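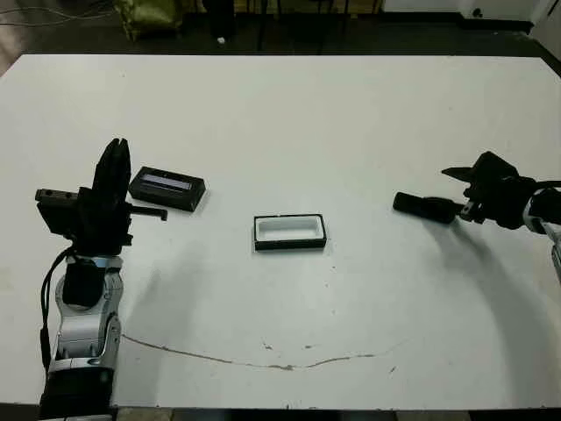

How to get your holiday cottage ready for its first guests

So you have the keys, the paint has dried and the first booking is in the diary. Lovely! Getting a holiday let ready is a big job the first time round, and I remember standing in our little place at Fastimbridge with a mop in one hand and a list as long as my arm in the other. This is the order I do things in now, and it has served me well through a good many changeovers.

Step 1: Sleep there yourself

Spend a night in every bedroom before anybody pays to. You will find the blind that lets in the street lamp, the tap that drips and the bedside light you can't reach without getting up. Cook a proper supper too – a roast if you can manage it – and write down every single thing you go looking for in the drawers and don't find.

Step 2: Buy the linen in threes

One set on the bed, one in the wash and one in the cupboard. Plain white is easiest, as you can replace a lost pillowcase without the whole lot looking odd. I paid £68 a bed for ours and have never regretted going for the thicker cotton. Do get waterproof mattress covers while you're at it. 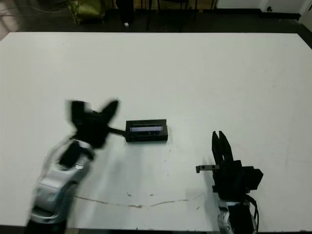
Step 3: Write the welcome folder

Keep it short, with the wifi password on the very first page. After that put the heating, the bins, the nearest shop and where to park. Ours has a page on walks as well, with the path up to Wullberg and how long it takes with small children (30 minutes if they're willing, and bring biscuits if they aren't).

Step 4: Set your changeover times

We ask guests to leave by 10am and let the next lot in from 4pm. It sounds generous until you've had a sandy weekend in October and two dogs to clean up after.

Step 5: Leave something nice on the table

A loaf, some butter, a pint of milk in the fridge and a few flowers from the garden if there are any out. Pop the heating on an hour before they arrive, and leave the porch light on for late ones.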